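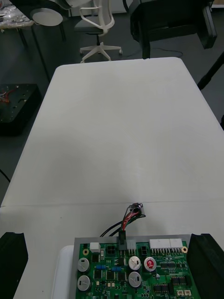
The Orari Folding Table, 60-inch, White
by Juvness

Price: $418 for the pair. Free shipping to the lower 48.

In stock, usually leaves our warehouse within two working days

We have been selling folding tables for longer than we have been selling anything else, and if you had asked us ten years ago whether we could get excited about one, we would have laughed and pointed you to the chairs. Then the first Orari came in. We set it up in the shipping office for what was supposed to be an afternoon, and it stayed there until January, holding up the label printer, a radio, two monitors and everybody's lunch.

The Orari is a center-fold table with a white top. Open, it measures 60 inches by 30 inches. Closed, it folds in half along the middle and becomes a flat case with a handle on one long side, about as easy to carry as a big suitcase (a suitcase you have packed sensibly, I mean, with the boots left at home). It goes behind a door, under most beds, or upright in the back of a hatchback with the seats down.

We sell it in pairs. People who buy one nearly always come back for a second, and by then they are paying shipping twice, so last year we gave in and started boxing them two together. If you truly only want one, call us and ask for the single - we keep a few back, and the price is on the sheet by the phone.

What people use it for

We thought it would all be church suppers and yard sales, and plenty of it is. But the letters and emails we get are mostly about work. Sewing, for one. A white top is a lovely thing to cut fabric on, because you can see every stray thread and pin, and 30 inches across is enough for a folded width of most cottons. Seed starting, for another (put down an old sheet first, please, potting mix gets into the hinge). Model railroads, puzzles, wrapping, tax season, stained glass, and a gentleman in Ohio who does nothing on his but sort stamps.

It makes a good small repair bench too. If you work on radios, lamps or little electronics, the thing you want most is a light-colored surface that doesn't swallow dropped screws, and the second thing you want is somewhere to put it all away when company comes. Do use a proper mat under a soldering iron. The top is plastic, and a hot iron will mark it in the time it takes you to say so.

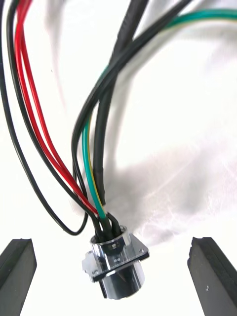 The legs and the locks

Each end has a U-shaped leg in powder-coated steel with a brace that snaps straight when you pull the leg all the way out. You should hear a click on each side. Slide the ring down over the joint of the brace afterward; it drops by its own weight once the table is upright, but it doesn't hurt to check with a fingertip. Most of the wobbly table calls we take are a ring that hasn't come all the way down.

The center hinge has its own latch underneath. Open the table on its side, on a rug if you have one, press the latch until it sits flush, pull out the legs, and then stand the whole thing up. With two people it takes no time at all. With one it is perfectly doable, though I'll admit I use my hip.

The feet are gray rubber caps. They don't mark hardwood or tile in our experience, and they come off with a twist if you ever need new ones. We sell a bag of eight for the cost of the postage.

How much it holds

Juvness rates it at 326 pounds, spread evenly. Please take the "spread evenly" part seriously. A stack of encyclopedias at each end and a punch bowl in the middle is fine. A large uncle sitting right on the center seam is a different matter, and that isn't covered.

If you are planning to put something heavy and lopsided on it, like a cast iron sewing machine or a fish tank, keep the weight over one of the leg sets and away from the fold. For a fish tank, to tell the truth, buy a fish tank stand.

The seam

Every center-fold table has a line across the middle, and we get asked about it more than anything else, mostly by people who want to write or draw on theirs. On the Orari the two halves meet closely, and you can run a sheet of paper over the join without catching it, but a ballpoint will feel it. For writing, scoot to one side. For a tablecloth it makes no difference. Quilters tell us they lay a cutting mat across it and forget about it.

Cleaning

Dish soap, warm water and a soft cloth will take care of most things. For marker and crayon, a little rubbing alcohol on a cotton ball, rinsed off after. Don't use scouring powder, which leaves fine scratches that hold on to dirt forever. Turmeric does stain. I left a bowl of rice on mine overnight after a family lunch and there is a pale yellow ring to this day, though a few sunny afternoons on the porch did fade it a good deal.

Dry it before you fold it, especially along the hinge.

Details

Open: 60 in. long, 30 in. wide, 29 in. high
Folded: 30 in. by 30 in. by 3 in.
Top: molded plastic, white, rounded corners
Legs: powder-coated steel, gray
Rated load: 326 lb., evenly spread
Seats: four comfortably, six if they like each other
Assembly: none
Warranty: five years on the frame and hinge, two years on the top
Sold as: box of two

Goes well with

Gelico table cover, fitted, in cream, navy or moss green. It has elastic at the corners, so it stays put outdoors. Machine washable. Order the 60-inch size.

Olatunji stacking stool, set of four. They tuck under the Orari with an inch or so to spare and the seats are wide enough for grown people.

Rolling rack, holds up to ten folded tables. Made for schools and halls. Shipped by freight, so please call first.

What our customers have written

"I bought a pair for my daughter's graduation party and then never put them away. One is in the basement with my loom parts on it and the other has more or less become the kitchen table. The handle is a bit stiff when new. Otherwise very satisfied, and the delivery man was kind enough to bring the box up the steps." - Gertraud Kaufmann

"We do a weekend market and set up before it's light out. I can open both tables by myself. Four stars and not five for the latch, it is cold on the fingers and I wish it were bigger. My old tables bowed in the middle by the end of the first summer and these are still flat." - Ketsara Wattanapong

"Good table. Box was huge."

About the latch: we passed that along to Juvness, and the tables we are shipping now have a longer tab you can work with gloves on. If you have the older style and would like the new one, send us your order number and we will mail you the part with two screws. It swaps out with a regular Phillips screwdriver.

Larger orders

We keep up to 60 boxes on hand at any given time and can usually get more in three weeks. Our biggest order so far was 2,260 tables for a school district, which filled the loading dock and part of the parking lot, so whatever you need for a wedding won't scare us. Prices come down from ten boxes on. Please tell us whether you have a dock or a driveway, and whether a long truck can turn around at your place.

Returns

You have 90 days. Use the table, have people over, spill something. If it isn't right, fold it back up, put it in its box and call us for a label. We do ask that you keep the box until you're sure, because finding another one that size is a nuisance for everybody.

Price and shipping terms last updated 25 May 2018. Colors other than white are made to order and can't be returned.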